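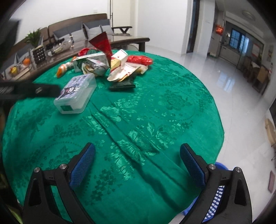
Green patterned cloth on a round table

Battery for home solar: is it worth it with a small roof system?

Posted by Raquel Mendes, 17 April 2020

Hello everybody. I hope I put this in the right section. We have solar panels on our house since February of last year, and until now I am quite happy with them. The inverter is a Jistar, the basic model without battery connection. According to the app, the system made 3,152 kWh in its first full year, which is close to what the installer promised us.

My problem is the time of day. Normally both of us are out until the evening, so most of the production goes to the grid, and we get paid very little for it. Then at night we buy power at the full price. The same installer (Stusico) now offers us an Omeo battery with 5 kWh of usable storage. They say it will "pay for itself quickly," but when I asked for the calculation in writing they sent me only a brochure.

I have three doubts. First, can a battery be added to an inverter that was not made for it? Second, how do I find out if 5 kWh is the correct size for us? Our consumption at night is not high, I think: refrigerator, lights, television, the washing machine two or three times per week. Third, will the battery keep the house running when there is a power cut? The salesman said yes on the telephone, but the brochure does not mention it.

Thank you in advance, and excuse my English please.

Walid Saab

Your English is fine. I added a battery to an older system, so I can tell you how it went for me.

For the inverter, yes, it is possible. You need what is called an AC-coupled battery. It has its own inverter and is connected to the house wiring, so your Jistar stays as it is. You lose a little more energy in the conversion than with a hybrid inverter, but you do not have to throw away a machine that is one year old. Ask Stusico which type they are offering. If their price includes a new hybrid inverter, ask for a second price without it.

For the size, do not guess from the list of appliances. Read your meter at sunset and again the next morning before the panels start, and write down the difference. Do this for two weeks, and again in winter if you have the patience. If the difference is usually 3 or 4 kWh, then a battery of 5 kWh is enough. In the dark months it may not fill up at all on many days, and this is the part the brochures forget.

For the money, my own battery saved me 306 dollars in the first year. It cost much more than ten times this amount. I do not regret it, but I would not say "quickly." You should multiply the kWh you expect to shift in one year by the difference between your buying price and your selling price. Then divide the cost of the battery by this result and compare it with the years of warranty.

About power cuts, please get it in writing. Many batteries switch off together with the grid for safety. Backup needs an extra switch box, and often only one or two circuits are connected to it.

Martim Arruda

Don't buy. Prices go down every year. Put a timer on the washing machine and run it at noon, costs you nothing.

Merike Jaunzems

I agree with Martim about the timer, but it helps only for the washing. We did the same with the dishwasher and the water heater, and the heater made the bigger difference. Over one year we bought roughly 524 kWh less from the grid. If your hot water is electric, I would begin there and decide about the battery after.

One more thing to check is where the battery will stand. Ours was planned for the garage, and the installer later found it gets too cold there in winter for charging. The manual of the battery gives the permitted temperatures, so ask for the manual and not only for the brochure.

Raquel Mendes

Thank you all. The hot water is electric, I had not thought of it. I will do the meter readings as Walid explains, starting tonight, and I have written to Stusico to ask if the battery is AC-coupled and what exactly is included for power cuts.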